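**Kitchen hands wanted – fruit prep, Minhas (Wandemdale site)**

Start in November. Mornings, 9 to 14, paid weekly. 23 places, and they go quick so dont sit on it.

The work – sorting, washing, filling the fruit bowls for office delivery. Standing most of the shift. Closed shoes, hair tied back, no rings. Red fruit on the stone, bowl next to it, same at every station.

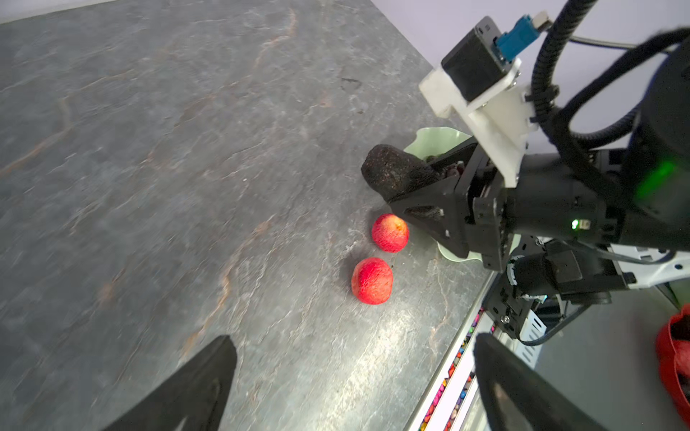 Gorkwood asks if you need kitchen experience, and adds that the last ad never said. No. You need clean hands and a bit of care with soft fruit. Training is on your first morning, paid.

What goes in a bowl changes with the delivery. Avocados and grapes go together in the green ruffled one, the red fruit waits on the counter till the order sheet says. Bruised stuff goes back to the crate, don't hide it at the bottom. Wipe the stone between orders.
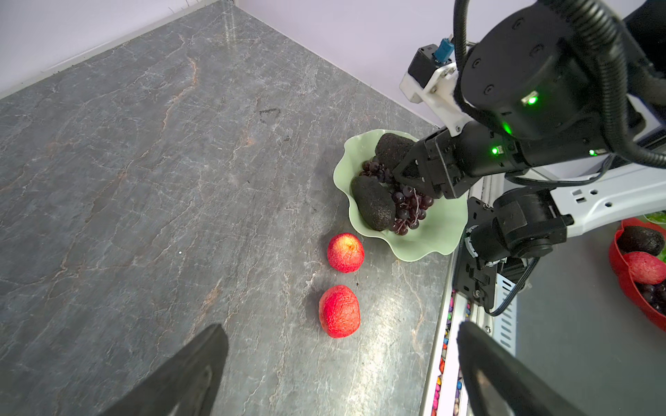

*Word count: 178 – 1 min read*

To apply – write to the Grostetti desk, Minhas kitchens, Wandemdale. Name, phone, which mornings you can do. No resume needed. Tell us about alergies, we handle nuts in the next room.

Bus stops at the gate. Lunch included.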